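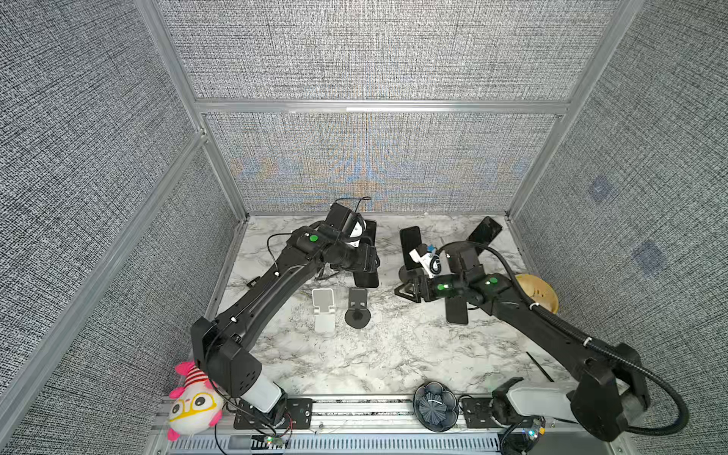
9 Jul 2021
Cell 3, Kundale bench, handset staging

Continued from the June pages. Task unchanged: the two arms take handsets from the marble top and set them in the display stands, one per stand, screen outwards. Photos and soak check are still done by hand at the Bretlow tables. Nothing new on the Studport controller except the wrist cable length, which is written on the card inside the cabinet door.

Counter at start of shift 1,072 cycles since the last service. Service limit is 2,000. Left it alone.

Morning. Left arm on the upright pick, right arm on the flat picks. The upright pick is the easy one, the fingers close on the long edges and the screen plane is known. The flat pick is still slow. Handset thickness is small compared with the finger travel, and when two lie side by side the inner finger needs a gap that the person loading the table has no reason to leave. Sveva Mazza laid them closer together on purpose for one block and wider for the next. The wider block was better, as expected. I don't want to write a spacing rule for loaders yet. We took the paper template away in June after complaints that setting out the table took longer than putting the phones in the stands by hand, and the complaints were correct.

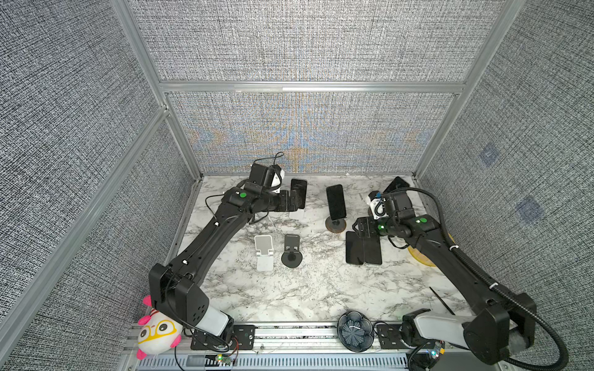 Left gripper with a handset upright, right gripper over the flat pair. Folding stand and disc-base stand still empty.

Stands. The mix stays as it is. The folding stand has a flat back plate and takes a handset from a fairly wide range of angles. The black one with the round base wants the phone presented nearly parallel to its plate or it gets nudged. Heavier base helps a bit. Asked whether we could standardise on one type and the answer from the Mercado side was no, customers' stands are whatever they are.

Right arm hose. Corrugated hose passes close to the front corner at full reach. Clip moved one link up, to be looked at again next week.

Notes on the people side, as agreed we would keep these in the same book.

Before the cell, staging was a half-shift job and rotated. People disliked it for the wrists and liked it for the talking, as you could do it facing each other. Loading the cell is done alone, at the front rail, and takes a few minutes at a time with gaps between. The gaps are too short to start anything at the photo tables and too long to stand there. Two of the packers now read the work queue in the gaps and have started sorting handsets by case type before they reach the table, which was never asked for and has cut our mispicks on cased phones. It should be on somebody's job sheet and paid as such. Raised it, no answer so far.

Second point. Faults used to be visible in the hand: a swollen back, a loose side key. The cell does not feel any of that. For now the loader does a quick press and turn of each handset before putting it down. That step is missing from the written procedure. Draft wording with Sveva, she wants it as its own line with a tick box and I would prefer it inside the loading step. Her version is probably going in.

Third, stop button. All 3 loaders on the rota have used it at least once without asking, good. One asked if stops are logged against a name. They are not - the log holds time and axis positions only. Will put that on the notice by the cell, in plain words.

Afternoon. Cased handsets, wrist view. Bright cases give a clean outline against the marble top and the edge finder likes them. The glass does not help: ceiling lights show up in it as hard white shapes and the finder takes the long ones for an edge. Tried masking the inside of the outline and using the case border only. Improvement on the coloured cases, no difference on bare black phones, where there is no border to use.
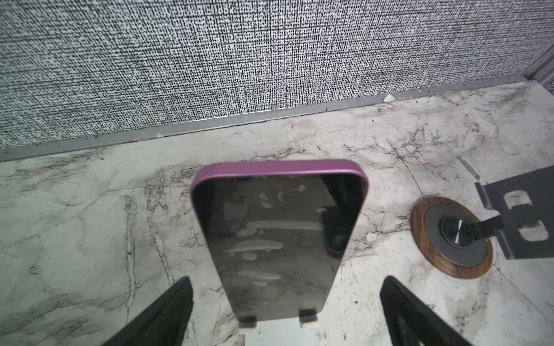

Wrist view, cased handset on the white stand. Light reflections across the glass.

Veining in the table top is a lesser problem of the same sort. Dark veins near a black phone merge with it in the threshold image. A plain mat was suggested. Against it: loaders slide the handsets to position them, and a mat drags. Will try a thin one under the stands only and leave the loading area bare.

Open:
Hose clip, right arm.
Case border mask, keep switchable per job until the bare phones are sorted.
Press and turn check into procedure.
Stop log notice.
Pre-sorting, who owns it. Ask again.
Gap time at the rail. Sveva suggests loading two tables' worth on a tray so that the breaks are fewer and longer. Needs a tray and a place to put it, measure the space right of the cell tomorrow.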